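Kitchen jobs: what a machine can do and what is still yours

Last updated 22 December 2024

Readers of the Hamdale household pages keep asking whether it is worth waiting for a robot before they sort out the kitchen. The short answer is to sort out the kitchen. Below are the jobs we get asked about most, how well machines cope with them at present, and how to do them by hand in the meantime.

Washing up

The dishwasher is the oldest kitchen robot and still the best. It works because everything sits in a fixed place and the water does the rest. Loading it is another matter. Arms that can pick up a mug and set it in the rack have been shown many times, but they are slow and they want the mug standing by itself. A pile of plates with a fork under it is beyond most of them.

By hand: scrape, don't rinse. Put plates facing the middle, and check that the spray arm turns before you shut the door. Clean the filter every 30 days, or sooner if you can smell it.

Floors

Robot vacuums do a fair job on hard floors and short carpet. They do badly with cables, socks and the fringe on a rug. If you own one, walk round first and pick things up. Corners still need a brush.

Wiping down

A table with nothing on it can be wiped by a machine. A table in use can't, or not well, as it first has to be cleared, and something has to decide what is rubbish and what is somebody's post. Pressure is the other difficulty. Dried porridge needs a firm rub and a glass hob doesn't.

By hand: lay a wet cloth over the dried patch, go and do something else, and wipe when you come back. Use a second cloth to dry.

Fetching from the fridge

We get more letters on this one than on any other. It sounds simple, and for a person it is. A machine has to find the edge of the door, get a grip on it, pull hard enough to break the seal and then stop pulling so hard once the seal has gone. Some doors have a bar to hold. Many newer ones are flat and you hook your fingers into the gap, and that gap may be barely wide enough for a fingertip. After that the door swings, and the arm has to swing with it or let go and push from the inside.

Fruit is easier to reach if it lives in an open basket next to the fridge, as apples often do in our house. 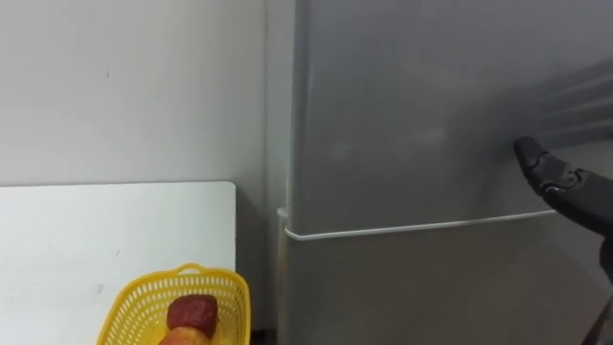
Damian Brzozowska wrote in to say that the door was never the trouble in his kitchen. His mother can't bend, and what he wants is a machine that will get the milk out from behind the leftovers without knocking over the jar in front. Opening the door he could manage with a loop of webbing and a hook, and he has done so. He would sooner see the makers work on the shelves.

He has a point. Reaching past one thing to get another is hard for a gripper. It takes up more room than a hand and usually can't feel what it is brushing against. A good many demonstrations use a shelf with three items well spaced out. Few real fridges look like that in the week before Christmas.

By hand, and for anyone with stiff joints:

Keep the things you use daily on the shelf between waist and chest height.
Put jars on a turntable or a shallow tray that slides out.
If the door is stiff, wipe the seal with warm water and washing-up liquid and dry it well. A sticky seal doubles the effort.
If you have just closed the door and it won't open again, wait a minute. Cold air shrinks and holds the door shut for a short while.
Close a slip of paper in the door. If it pulls out with no drag, the seal is worn or the fridge is not level.

Fruit and vegetables

Packing sheds have machines that grade apples by size and colour, and they are quick. They work on one kind of fruit at a time, under steady light. Sorting a mixed basket at home means noticing the soft side of a plum or the bruise underneath, and that is still done best with a thumb.

By hand: use a basket or bowl with holes so that air can get in. Keep bananas apart from the rest. Turn the fruit over every few days and eat the marked ones first. Plums and peaches go in the fridge once ripe, not before.

Folding

Towels, yes, slowly. Fitted sheets, no. Hanna Pawłowska asked in August whether anything on sale would fold shirts straight from the dryer. We know of nothing we would spend money on. Take them out while slightly damp and hang them up.

Should you wait?

If you need help now, a perching stool, a long-handled grabber and a tap with a lever will do more for you than anything with a motor. Look at machines again in a year or two.

Next month: limescale, and getting labels off jars.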